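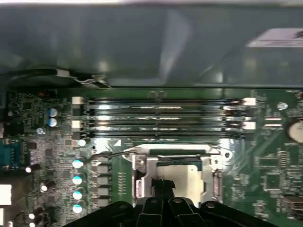 **Break-ins on the Treleck road – what do we know so far?**

**mrs_tlapale** wrote:

Starting a thread so it's all in one place. The repair shop next to the Lozano pharmacy was broken into overnight. That makes 6 on the Treleck road since April. They came in through the roof over the storeroom and took phones, a cash box and the owner's generator. The night guard was tied up and left behind the water tank. He has been treated and is home with his family.

If you saw a vehicle, please report it to the station at Cleta first and post here second.

Ximena Tlapale

**bedoya_a** wrote:

I passed there before dawn on my way to the bus park. A gray pickup with no plates was parked on the wrong side, facing Givow. I told the officer at the checkpoint. He did not write anything down.

**northgate** wrote:

Same pickup was outside the feed store the week before. I don't think these are local boys. They know which shops bank their cash and which ones keep it overnight, so somebody is talking to them.

**E. Wyss** wrote:

> I don't think these are local boys.

Be careful with that. Last time people on this forum decided it was outsiders, two truck drivers got beaten at the junction and they had nothing to do with it. Both cases in April ended with arrests of men from our own side of the river.

**northgate** wrote:

I didn't tell anyone to beat anyone. I said what I think. You live up on the hill with a wall and a dog, and it's different down here.

**E. Wyss** wrote:

My shed was emptied in May. The dog slept through it.

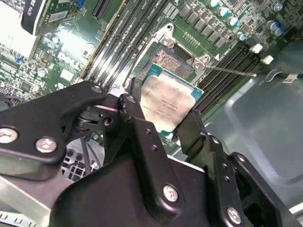

Anyway, the patrol. The police post at Cleta has 5 officers and one working vehicle. They can't cover the road at night and they have said so. We either pay for guards as a group or we keep doing this thread every few weeks.

**liis.v** wrote:

I'm for guards, but not the outfit that worked the market last year. They wanted 100 a month from each shop and slept in the kiosk. Could we ask for two men who walk the road and call in every hour?

**bedoya_a** wrote:

100 is too much for the small stalls. My sister sells bread. She would be paying more for the guard than she could lose in a robbery.

**mrs_tlapale** wrote:

Then it should go by size of shop. The district office will hear us on 06/07/2024 in the morning. Shireen Modise is taking names of anyone who wants to speak. Bring your report number if you have one – they told us last time that without a number it didn't happen.

**northgate** wrote:

I'll come. I still say look at who knows the cash days.

**liis.v** wrote:

Put me down too. Does anyone have a spare padlock the guard's family can use until the shop reopens? Theirs was cut.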